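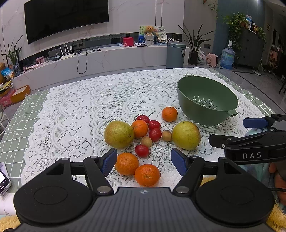
Fruit, colander, lace tablecloth. Simple enough job, right?

I keep getting asked whether machines can do the boring stuff around the house yet, so I've started putting the chores up here one at a time, beginning with the one I'd most like to hand over – clearing fruit off the table. My short answer is "sort of, if you're patient." The long answer is that a mixed bunch like this one is a pretty mean test!

Think about what you do without thinking. An orange you can just grab. A pear wants a wider, softer hold, and the ripe ones bruise if you so much as look at them. Then there are those shiny little red fruits, and the small tan ones, which roll off if you nudge them (I chase mine across the kitchen every Sunday). One pair of fingers has to cope with the lot.

And lace! I love a lace tablecloth, but all those little holes would worry me. Pinch a bit too low and up comes the cloth along with your fruit.

My friend Napaporn Chareonsuk, who follows this stuff much more closely than I do, gives it 5 years before she'd trust a machine with her fruit bowl. I say longer. I can clear a table in 18 seconds and I'm not even quick, so anything that needs over 60 is still a hobby as far as I'm concerned.

The colander I'm less worried about. Big wide opening, handles on the rim – if you can pick up the pear, you can probably drop it in there. Gently, please.

Folding towels is up next, and I have opinions.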